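How a Party Gets Planned: Invitations, Numbers and Thank-Yous

Written for readers aged 8 to 11 by Jintana Thammasiri

If you have been to a birthday party, you know what it looks like from the guest's side. You turn up, you play, you eat, you go home. This page is about the other side. It explains how a party is put together, and which jobs you can do yourself if the next one is yours.

What is a guest list?

A guest list is a list of everyone you want to invite. It sounds simple, but most people find it the hardest part, which is why it comes first.

A party can only hold so many people. If it is at home, the limit is the size of your place and how many kids the grown-ups can look after. If it is at a hall or a pool, there will be a rule about it. The small room at the Waltcombe hall, for instance, takes 13 children for a party. If you have two brothers and they are both coming, they count too.

Start by asking a grown-up what your number is. Then write down names until you reach it. If you have more names than places, put a star beside the people you would miss most if they weren't there. Do this at home and keep the list there. A guest list passed around at school can make somebody feel awful.

Some families have a rule that you invite the whole class or just a few people. The idea is that no one should be the only person left out. If your family has a rule like this, it is better to know before you start writing.

What goes on an invitation?

An invitation has to answer the questions a guest's family will ask. These are:

Whose party is it?
What day is it?
What time does it start, and what time does it finish?
Where is it?
Is there anything to bring or wear?
Who do we tell if we are coming, and by when?

The finishing time gets forgotten more than any other. Parents need it so they know when to come back.

The last question is often written as RSVP. Those letters stand for some French words, "répondez s'il vous plaît", which mean "please reply". You will see RSVP followed by a name, a phone number and a date. Here is how one might look:

Wongsuwan family party
Friday, 4 pm to 6 pm
12 Gruncombe Road
Bring togs and a towel
Please RSVP to Mum or Dad by the Monday before

You can make invitations by hand, print them, or have a grown-up send them by message. Handmade ones are fun, but they take a while. Make one and time yourself, then work out how long the whole pile will take. If the answer is "all weekend", pick an easier design.

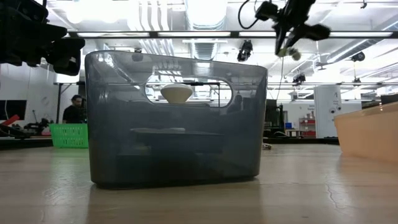

Send invitations two or three weeks before the party. Any earlier and people lose them. Any later and they may already have plans.

Why do replies matter?

Once the replies start to come in, tick off each name on your list. Put a tick for yes, a cross for no, and leave a gap for anyone who hasn't answered. When the reply date has passed, a grown-up can ring or message the families beside the gaps. They probably haven't been rude -- notes get squashed in the bottom of school bags all the time.

You need the replies because so many other things depend on the number of guests. Food does, and so do chairs, cups, prizes and teams for games. Say each guest will eat two sausage rolls. With nine guests, you need 18. With five guests, you need 10.

Replies also tell you things you might not know. A guest might be allergic to nuts or eggs, or might not eat meat. An allergy means that a food can make a person very sick, so it has to be taken seriously. Write it beside the guest's name and show whoever is doing the cooking.

What happens on the day?

Most parties follow a pattern, even if the guests never notice it. There is a bit at the start when people are arriving, then games, then food, then cake, then a quiet part before home time.

The arriving part needs something easy that people can join at any moment. Drawing on a big sheet of paper works well. A game with teams doesn't, as you would have to start again every time the doorbell rings.

Running games usually go before the food. Running around on a full stomach can make you feel sick. Have one more game ready than you think you will need, in case one is over quickly or it rains.

Write the order on a piece of paper and stick it on the fridge. It might say:

3.00 Guests arrive, drawing
3.20 Games outside
4.10 Food
4.40 Cake and singing
5.00 Home

You don't have to stick to it exactly. If everyone is enjoying a game, let it run on for a few minutes.

What does the host do?

The host is the person giving the party. If it is your birthday, that's you, along with your family. A host says hello to each guest at the door and goodbye to each guest at the end. In between, a host keeps an eye out for anyone standing alone. A guest who doesn't know the others may feel shy. You can help by telling them someone's name and something the two of them both like.

Hosts don't have to win the games. Some families say the host goes last in every line as well. Ask what yours does.

What about thank-yous?

If people brought presents, you thank them twice. The first time is when they hand the present to you. The second time is afterwards, with a note, a card or a message.

To write the notes properly, you need to know who gave you what. Ask someone to write it down as you open things -- it is very easy to mix them up once the paper is in the recycling.

A thank-you note can be three sentences long. Name the present, say something about it, and thank the person for coming. "Dear Auntie, thank you for the torch. I used it to read in bed last night. I'm glad you could come to my party." Then sign your name.

Try to finish the notes within a week or two. If you have a lot to write, do a few each day after school.

Words to know

Guest: a person invited to a party.
Host: a person giving a party.
RSVP: please reply.
Allergy: when a food or something else makes a person's body react badly.
Venue: the place where a party is held.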